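# Gray film and white spots on metal serving pieces after the dishwasher

Tags: dishwashers, hard water, flatware

For the last few months some of our metal serving pieces have been coming out of the dishwasher with a gray, dull surface and white spots on top of that. The forks and spoons look fine. The trouble is with the big flat things: cake servers, a pie lifter, two old serving spoons. I can wipe a little of the white off with a dry towel but the gray stays where it is. 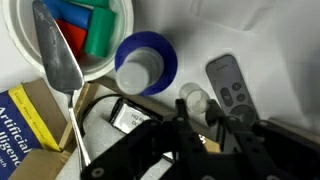
*Last edited 7/27/24 (added water and detergent info)*

The cake server shows what I mean. The blade is dull gray with scuffs and white smudges, and the handle is still shiny.

Details, as asked for in the comments:

- Dishwasher is a Celtonik, the built-in kind with a cycle counter. It says 1,669.
- Detergent is Stelunow powder, the store size tub. I fill the cup to the line.
- No rinse aid. I ran out in May and didn't replace it.
- We are on town water in Alusstead. No softener in the house. The kettle gets a white crust.
- I use the heavy cycle because of baking pans. Heated dry is on.
- Everyday flatware is the Nina pattern, marked 18/10 on the back. The serving pieces have no marks that I can find. They came from a few different places, and a couple were from a box at a church sale.

What I have tried so far:

1. Dish soap and a soft sponge. Nothing.
2. Vinegar in a cup on the top rack for one cycle. The glasses looked better. The servers didn't change.
3. Baking soda paste, rubbed by hand. It got a bit brighter in one spot and I stopped there because I thought I might be scratching it.

Two questions. Is the gray something sitting on the metal, or is it the metal? And do I need to stop putting these in the dishwasher, or is it the detergent?

---

## Answer 1 (accepted)

You have two separate problems and they need separate fixes.

**The white spots** are minerals from the water. A crusty kettle and no rinse aid is enough to explain them. Minerals come off with acid. Mix equal parts white vinegar and warm water, lay the pieces flat in it, and leave them for 10 minutes. Rinse, then dry with a towel right away. If you let them air dry you will put the same spots back. Don't leave anything in vinegar overnight, especially if it is plated or has a wood or glued handle.

**The gray** depends on what the metal is. Unmarked serving pieces are often a mix. The handle can be one metal and the blade another, and they won't age the same way.

Try a magnet on the blade and then on the handle. Plain 18/10 like your forks will hardly hold a magnet. If it grabs hard on the blade, that is probably a cheaper stainless or plated steel. If it doesn't grab at all and the piece feels light for its size, suspect aluminum. Aluminum goes dull and dark gray in dishwasher detergent, and it can leave a gray mark on a white towel when you rub it. Do the towel test too.

If it is aluminum, the gray is the surface of the metal and vinegar won't do much for it. Cream of tartar and water simmered in a pan will lighten it some. After that, wash by hand. It will come back if it goes in the machine again.

If it is worn plating, leave it alone. Polishing takes off more of what is left.

As for the detergent, full to the line is for a dirty load. Powder that is heavy on washing soda is rough on soft metals, and the heavy cycle plus heated dry makes it worse. I would do this:

- Refill the rinse aid and set it to the middle setting.
- Use the normal cycle for anything that isn't a baking pan.
- Turn off heated dry and open the door at the end.
- Clean the filter. Most people with that many cycles on the counter have a filter that needs it.

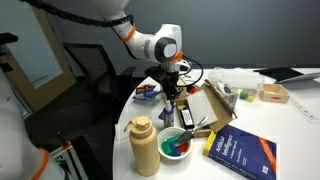 Does the magnet test work on nickel silver? I have a pie lifter stamped EPNS and the magnet does nothing, but it isn't light like aluminum.

> No, nickel silver isn't magnetic in the usual mixes. EPNS is silver plate over nickel silver, so yours is plated and the stamp already tells you. Hand wash it and use silver polish now and then. Keep it away from stainless in the dishwasher. The two touching in hot water can pit or darken the silver.

> Asker here. Magnet holds hard on both serving spoons. On the cake server it sticks to the handle and not the blade. The towel came away gray from the blade.

> Then I'd treat the blade as aluminum. Hand wash from here on.

---

## Answer 2

I had the same thing and it was the powder. Switched to tablets and it stopped. Also check that you aren't loading the servers flat on the top rack. Water sits on them there and dries into spots. Stand them up in the basket with the handle down, and don't let them lie against a pan.

My machine is up to almost 2,000 cycles and I never did the filter until I read this page. It was bad.

One more thing, a bit off to the side. If you only need a server for a bake sale table and don't care how it looks underneath, foil is fine for a single afternoon. Take it off before you wash. Foil in a dishwasher tears into bits and the bits leave dark marks on other metal.

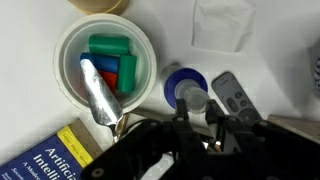
## Answer 3

Use steel wool. Works on anything.

> Please don't do this on plate or on a polished finish. It leaves lines you can't get out at home, and broken bits of the wool will rust in the sink.

> Worked for me.

---

## Update from the asker

Did most of what Answer 1 said. The vinegar soak took the white off every piece. The serving spoons look normal again, so on those it was only spots and a dirty filter. The filter had a bread tie and a lot of label paper in it.

The cake server blade got lighter after the cream of tartar but it isn't shiny and I don't think it ever was. I left it in a drawer for 24 hours and wiped it again and the towel came out clean, so I'm calling that done. It gets washed by hand now.

Rinse aid is filled. I still have most of the tub of Stelunow left and am using half a cup of the dispenser for regular loads. Dishes are coming out the same as before. I'll look at tablets when it runs out.

Marking Answer 1 as accepted.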